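Chapter 11

Underground Stems: Rhizomes, Corms and Tubers

Before you start
You should already know the parts of a flowering plant (root, stem, leaf, flower) and have done the bean seedling practical. If not, go back to Chapter 2. Won't take long.

What this chapter covers
How to tell a stem from a root when both are in the soil
Food stores – what is in them and when the plant uses them
Growing new plants without seed
A short case study from a growers' market

11.1 Not everything underground is a root

Common mistake, and one that costs marks every year. Something comes out of the soil, it's brown or pale, so it gets called a root. Carrot – yes, root. Parsnip, beetroot, mostly root. Potato – no. Potato is a swollen stem. So is ginger, so is turmeric, so is the creeping part of an iris. Shops say "root ginger" and shops are allowed to. In an answer, write rhizome.

A rhizome is a stem that grows sideways, at or just under the surface. A tuber is the swollen end of an underground stem. A corm is short, upright and solid, as in crocus. Bulbs come up in Chapter 12 and are mostly leaf, so leave them out for now.

How do you check? Look for stem features. Stems have nodes, the places where leaves or buds are attached. Roots don't. On a potato the nodes are the eyes. On a rhizome they show as rings or scars running across the surface, sometimes with a dry papery scale left behind. Buds sit at the nodes. Thin true roots usually grow out from the lower side, and get trimmed off before sale, which is why pupils never see them.

Some roots can make shoots too (sweet potato is the awkward one) so sprouting on it's own is not proof. Look for the nodes first.

11.2 Why store food at all?

Think about the plant's year. In the growing season the leaves make sugar, more than is needed that day. The extra is moved down and kept as starch. Then the bad season comes – cold in some places, dry in others – and the top growth dies back. Looks dead. Isn't. When conditions improve the buds start to grow and live off the store until the new leaves can take over.

Starch is the usual one, and iodine solution will show it: orange-brown to blue-black. Try it on a thin slice of potato, then crocus corm, then ginger. Same test, but don't expect the same speed or the same depth of colour.

11.3 Case study: the Bingate growers

Bingate is a market town with sandy soil and long dry spells. The growers there sell ginger, taro and a small yellow turmeric listed as Todska. None of it is raised from seed. Each season part of the crop is held back, cut into pieces with a bud or two on each, left for the cut faces to dry over, and planted again. 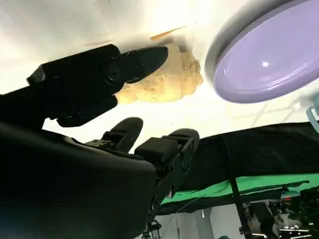 Size of piece matters. Too small and the store runs out before the leaves are up. Too big and there is less to sell. One plot at Bingate put in 597 pieces of Todska and lost 19 of them, mostly to rot in a wet corner at the bottom of the slope. Work out the percentage lost (one decimal place) and keep it, you will need it for the comparison with seed-grown crops in 11.5.

Every plant grown this way is a clone of its parent, leaving aside the odd mutation. Good for the grower, who knows what is coming up. Less good when a disease arrives, as teh whole plot is likely to be weak in the same way.

Key words so far: node, bud, rhizome, tuber, corm, starch, clone. Copy them into your glossary with a sketch for each. Labels in pencil, lines with a ruler.

11.4 starts with the inside of a stem. You will need a hand lens and your notes on transport.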